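Studio > Adult Classes > Questions People Ask Me

Updated January 6, 2019
753 shares | 5 comments

I'm Darcy Gill and I teach the adult beginner contemporary class at Kalmont Dance. These are the questions that land in my inbox most weeks, so I've put my answers in one spot.

Do I need any dance experience?

Nope! I've had people come in who hadn't danced since their cousin's wedding. We start with walking, rolling down through the spine, and falling over on purpose (it's fun, I promise). If you did ballet as a kid, some of it will come back, and some of it I'll ask you to forget for an hour.

What do I wear?

Anything you can get down on the floor in. Long pants are kinder to your knees. We work barefoot, but socks are okay for the warm-up, and if you burn easily on floor slides, bring the kind with the toes cut out.

Who else teaches?

Sheyla Arboleda takes the class when I'm away, and Doina Kelmendi plays piano for us twice a month. Live music changes everything – you'll hear the difference in your own breathing.

Can I be in the spring show?

Yes, if you've been coming since at least the start of the session. The show is in May and we're doing a new piece of mine called Virby, for roughly 12 dancers. Rehearsals run 2 hours and I do need you at all of them. Razia Marwat is handling costumes, so send her your measurements and please don't fib about your inseam.

I can't remember choreography. Is that a problem? 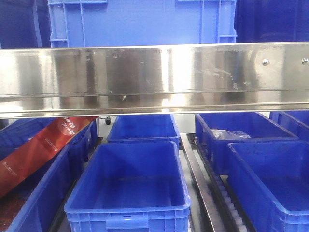

Memory for steps is a muscle, and mine was terrible when I started. I learn a phrase by saying it out loud, silly names and all, then dancing it facing away from the mirror. People get so hooked on checking themselves! You could catch your reflection in a steel bar with smudges and water spots on it and still find something to fix, so I'd sooner you looked at the dancer next to you. Give it five classes before you decide you're hopeless.

What if I miss a week?

Just come back the next one. Edith Tamayo at the desk can move your credit over if you tell her before class starts. After that it's gone, sorry.

Is there parking?

On the street, and behind the Cárdenas building after six.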